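FOR IMMEDIATE RELEASE

Helov fits out shared desk rooms at Sillorstead - tall air purifiers stand on the floor, right beside the desks

SILLORSTEAD, October - Office supplier Helov has finished the first 6 rooms of its refit at the Sillorstead work hub. White desks, wood-look floors, a tall white purifier next to the desk. Simple stuff. Work was done in the evenings so tenants could carry on as normal.

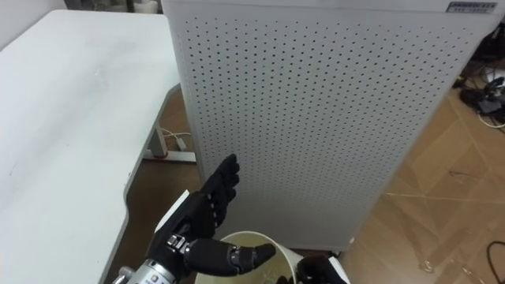 Desks came from Ravside, metal legs, plain tops. Tenants had asked for clean air and less clutter, in that order. Rooms open from 8 in the morning, keys at the front desk.

The purifiers draw air through a perforated front, so the only real rule is keep bags and coats off it. Leave a gap between desk and unit. Floor cables still to be tidied, thats on the list for the second phase.

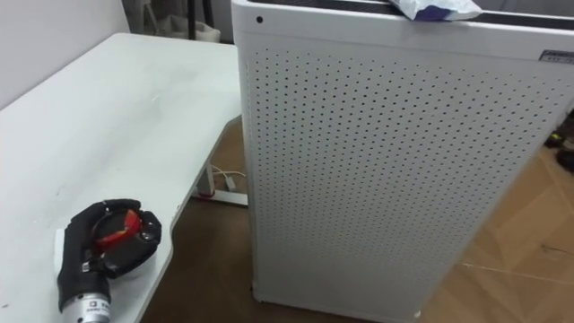 What happens next

Phase two covers the upper floor and starts once the Fleury wing is painted. Same desks, same layout.

Wrappers and other packaging go in the bins by the stairs, please, not on top of the units.

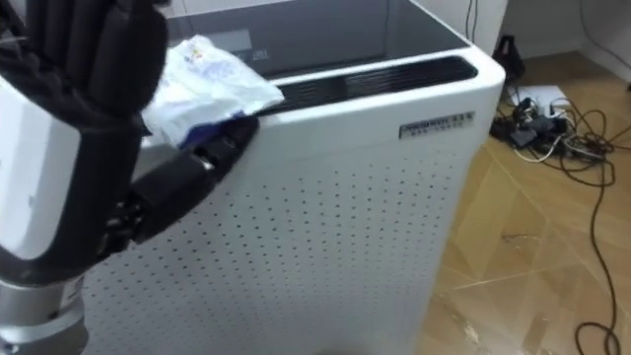 Tenants who want a desk moved should tell the front office before the second phase begins. Room plans and prices avialable on request from the Helov press desk, extension 2542.

ENDS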